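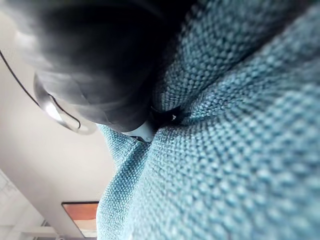
The weave of the teal fabric, close up.

The woman who looks after the lounge at Lorkville has one rule for the seats: clothes come off them before anything else is done. She has been tidying shared rooms for ten years, first at Penstead and now here, and she talks about it in the way other people talk about gardening.

"People come in, they get warm, the jumper goes over the nearest seat," she says. "By four o'clock you can't sit down. I don't mind it, but I do clear it."

She starts with the dark things. Black knitwear sheds on pale upholstery and the bits show up straight away, so she lifts each piece and takes it off in one go. Dragging it leaves fluff in the seams.

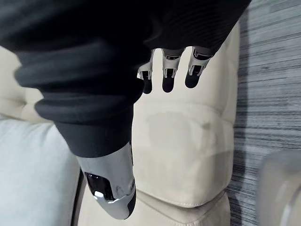 Black knitwear over the cream seat.

I asked how she folds a heavy top. She said most people lay it flat on the seat and smooth it down, and that she used to do the same at Penstead.

"Now I hold it up first. Get it by both shoulders and let it drop. The creases you can get out by hanging, you get out by hanging. Then sleeves in, then in half. If it's fleece I only fold it the once, it won't stay in thirds whatever you do."

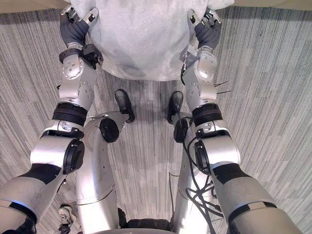

Anything left at the end of the day goes into a box by the door with a slip of paper saying where it was found. Things stay there until October, when the box is emptied and what is still in it goes to the charity shop in Dobre. Last year that came to 44 items. She kept the list. Gloves were the most common, followed by cardigans.

The seats get a soft brush along the stitching once a week and a cloth that has been wrung out hard. She won't use sprays on them. The cushions are turned every other day, and she has views on colour.

"White is all right if you keep at it. I'd never have chosen it. The blue I did choose, from Plavow, and I'd have had more of them but they were £59 each."
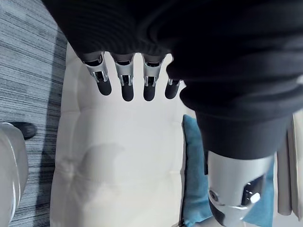 She checks the sleeves of anything she picks up. In her experience that is where the scarves end up, pushed down by someone in a hurry, and twice she has found a pair of reading glasses. After that she does the floor, working from the window back to the door, and the lights go off at six.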